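Hostora Housekeeping Certificate
Unit 5: Folding and Sorting on the Bed
Handout, March intake

Reading for this unit: Pruvost laundry guide, chapter 2. Bring the unit 4 checklist with you.

1. Working surface

In small guest rooms the bed is often the only flat surface large enough for folding. Make the bed first, with the cover pulled tight and any throw or quilted layer smoothed out. Folding on an unmade bed leaves creases in the item and in the bedding.

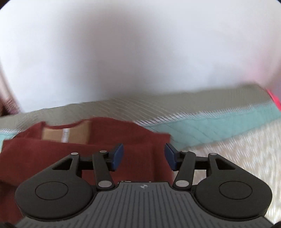
Stand at the long side. Keep the item within arm's reach so that you do not lean a knee on the mattress. Items waiting to be folded go at the foot of the bed.

2. Finding the label and the top edge

Look for the sewn-in label before you fold. Care labels may be in the neckline, a side seam or a hem, depending on the item. Read the label if the fabric is new to you, and write the fiber content on form 2275.

Pick the fabric up by a small pinch, lift, and let the rest hang. Lay it down again away from you.

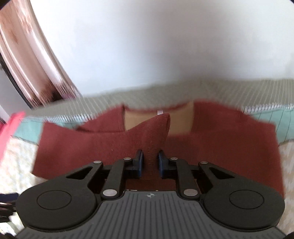 Smooth from the center out with a flat hand. Knits and terry stretch when pulled, so do not tug at the corners. Fold in thirds lengthwise, then in half. Stacks should be no higher than 25 cm, or they lean on the Pramow shelving.

3. Small pieces

Sort small knit pieces last. Pair what can be paired and check each one for holes at the closed end. Unmatched pieces go in the Kindano bag with the room number on the tag.
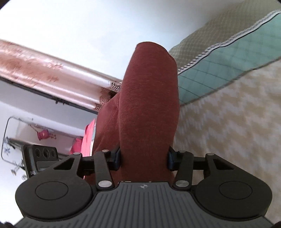
4. For next time

Complete form 2275 for one load, all columns. Practice the thirds fold on 5 towels and 2 knit tops. Unit 6 covers fitted sheets.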